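ホーム 作業のコツ 道具 片付け 台所 仕事場から 読者の便り
この記事を印刷する | メールで送る

仕事場のコツ帖　ロボットの腕が入った作業台を、人にも使いやすくする

朝7時前のVavus工房は、まだ換気扇の音しかしません。そこへ作業台の電源が入って、二本の腕がすうっと動き出す。何度見てもこの瞬間が好きです！

押しボタンやスイッチの小さな部品を仕分けて組み付けの前まで整える、いわゆる「段取り」の仕事を、うちの工房では双腕のロボットと人とで分け合うようになりました。最初は正直なところ、みんな半信半疑でした。私もです。でも使ってみたら、ロボットそのものよりも、そのまわりの台の作り方、部品の置き方、声のかけ方のほうがずっと面白くて、しかも家の台所や趣味の工作机にもそのまま使える工夫がどんどん出てきたんです。今回はそれをまとめて書きます。長いですが、どうぞお付き合いください。

●台の上の「住所」を決める

人間は賢いので、ドライバーが昨日と違う場所にあっても目で探して取れます。だから置き場所はだんだんいい加減になる。腕と一緒に働きだすと、これが通用しません。Gilberto Carhuamacaさんは、まず台に番地をふりました。左の手前が1、奥が2、という具合に頭の中の地図を決めて、紙に描いて壁に貼る。それだけです。

やってみると、助かったのは人間のほうでした。交代で入る人が「ボタンの受け皿はどこですか」と聞かなくなったんです。道具を借りていった人も、元の番地に返してくれる。

家でやるなら、引き出しひとつから始めるのがおすすめです。輪ゴム、はさみ、計量スプーン。番地を決めたら一週間は動かさないこと。使いにくい番地は、一週間もすれば手のほうが嫌がるので、そこで直します。

●受け皿は、浅くて縁のあるもの

小さな部品を深い箱に入れると、底の一個がどうしても取れません。指でも取りにくいし、二本指のグリッパーならなおさらです。うちでは空き箱、弁当のふた、製氷皿といろいろ試して、結局いちばん出番が多いのは普通の食卓用の皿になりました。縁がわずかに立っていると転がり落ちないし、洗うのも簡単。

色は部品と違うものを選びます。黒いボタンを黒い皿に入れたら、夕方の目では見えません。淡い色の皿をひとつ持っておくと、黒も赤も緑もよく目立ちます。縫い物のまち針や、時計の電池交換のときの小ねじにも同じ手が使えますよ。

●カゴに板をのせて「二階」を作る

これはYesenia Urregoさんの発明で、私はいまだに感心しています。ワイヤーのカゴを置いて、その上に板を一枚渡す。たったこれだけで、中は物入れ、上は作業棚になります。

コツを並べておきます。

・板はカゴの縁にしっかりのる大きさに。小さいと中に落ち、大きすぎると端を押したときに跳ね上がります。
・がたつくときは、板の裏に細い滑り止めを二本貼る。
・カゴの持ち手は隠さない。板をのせたまま両手で運べるのがいいところなので。
・上には軽いものだけ。重い工具はカゴのほうへ。

台所なら、玉ねぎとじゃがいものカゴに板をのせて、上に調味料の小瓶を並べるとちょうどいいです。わが家ではもうすっかり定着しました（夫は最初、まな板を盗られたと言って騒いでいましたが）。

●ケーブルは「どこへ行くか」を書いておく

機械が増えるとケーブルが増えます。これはもう避けられません。黒いケーブルばかりだと、抜きたい一本を探すのに毎回台の下へもぐることになります。

うちでやって効いたのは、両端に同じ番号のテープを巻くこと。片端だけではだめで、必ず両端です。テープは旗のように折って貼り、字は太いペンで。Colsideの事務所ではパソコンまわりも同じ方式に替えたそうで、机の引っ越しがうんと楽になったと喜んでいました。

もうひとつ、余った長さをきつく巻かないこと。手のひらより大きな輪にして、ゆるく留めます。面ファスナーの帯がいちばん扱いやすいです。結束バンドは見た目がきれいですが、配置を変えるたびに切ることになるので、試行錯誤の時期には向きません。

●手を入れる前の合図をひとつに

腕と人が同じ台を使うのですから、ここは大事なところです。うちの決まりは、止める、声に出す、手を入れる、の順番。止めたら「入ります」と言います。終わったら「出ました」。一人で作業しているときでも言います。最初は照れくさいのですが、三日で慣れました。

面白いことに、この声かけは人どうしの作業にも広がりました。包丁を持って後ろを通るとき、熱い鍋を運ぶとき。飲食の厨房では当たり前の習慣ですけれど、家でもぜひ。子どもはすぐ真似します。

袖口と首まわりにも気をつけてください。ひも付きの上着や長いストールは、台に近づく前にロッカーへ。髪の長い人はまとめる。名札もクリップ式に替えました。

●部品は一度に出しすぎない

張り切って台いっぱいに部品を広げると、人も腕も調子を崩します。Gilbertoさんは最初の月、一箱まるごと出しては戻していました。今は少しだけ出して、なくなったら足す。部品と部品のあいだは指二本ぶん空けます。グリッパーの指が入るすきまがあれば、人の指だって入るわけです。

ちなみに6月の棚卸しで押しボタン類を総ざらいしたら、種類が80、個数が956ありました。そのうち行き先のわからない部品が13個。前の棚卸しでは靴箱ひとつぶんあったので、これには全員で拍手しました！

赤いふたのスイッチと黒いボタンのように、色がはっきり違うものどうしを組にして出すのも試してみてください。取り違えがぐっと減ります。家なら、塩と砂糖の容器のふたを違う色にするだけで同じ効果があります。 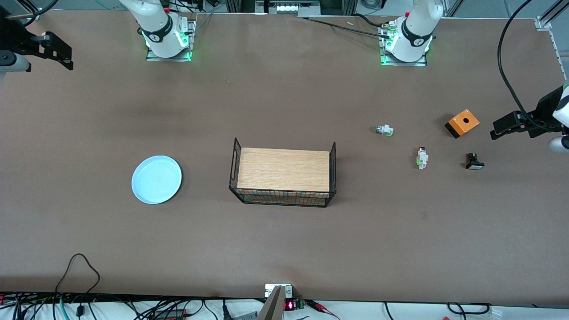 双腕の作業台。水色の皿は空、板をのせた黒いワイヤーカゴの右にボタンとスイッチの部品。

●色で役割を分ける

オレンジの箱は押しボタンを収めるケースの類で、台の茶色の上でもよく目立ちます。うちではこういう目立つ色のものを「基準」にして、ほかの部品をそのそばに集めるようにしています。探し物をするとき、まずオレンジを見る。そこから目を動かす。これだけで探す時間が縮みます。

裁縫箱なら派手な色の針山、書類なら一冊だけ赤いファイル。全部をカラフルにすると基準がなくなるので、目立たせるのは一か所にとどめてください。

●人の仕事はどう変わったか

よく聞かれるので、これも書いておきます。仕分けの手が空いたぶん、Yeseniaさんは検品と、新しい人への教え方を考える仕事に移りました。以前は同じ姿勢で小さな部品をつまみ続けて、夕方には親指の付け根が痛むと言っていたのが、今は立ったり座ったりが増えて楽だそうです。

一方で、困ったこともあります。腕の段取りを直せる人が二人しかいないので、その二人が同時に休むと心細い。そこで手順書を作り直しました。Siddiquiの作業場から来た見学の方に読んでもらい、つまずいた行に印をつけてもらって、そこだけ書き直す。初めて読む人の目は本当にありがたいです。レシピを人に渡すときも、この方法はいいですよ。

それから、手でやる練習は残しました。昼前の短い時間、全員が交代で仕分けを手作業でやります。Gilbertoさんの言い方だと「手が忘れると、機械のどこがおかしいかもわからなくなる」。私はこの時間が気に入っていて、おしゃべりしながらボタンをつまんでいると、置き方の新しい案がひょいと出てきたりします。カゴの二階もそうやって生まれました。

●一日の終わりの片付け

最後に、帰る前の手順です。

1　腕を止めて、休みの位置に戻す。
2　台に残った部品を番地へ返す。迷った部品は「迷子皿」に入れ、翌朝みんなで見る。
3　台を乾いた布で拭く。濡れ布巾は使わない。
4　台の縁に垂れたケーブルを確かめ、足に引っかかりそうなものは上げておく。
5　ノートに一行だけ書く。うまくいったことでも、腹が立ったことでも。

このノートは、Troltariの工房の人たちと互いに見せ合っています。向こうの一行に「皿を裏返して置いたら台になった」とあって、さっそく真似しました。高さを少しだけ足したいときに便利です。

迷子皿は台所にもどうぞ。どこの部品かわからないパッキンや謎のねじを入れておくと、そのうち持ち主の家電が見つかります。うちでは先週、炊飯器の蒸気口のゴムがそこから出てきました。

この記事を印刷する | メールで送る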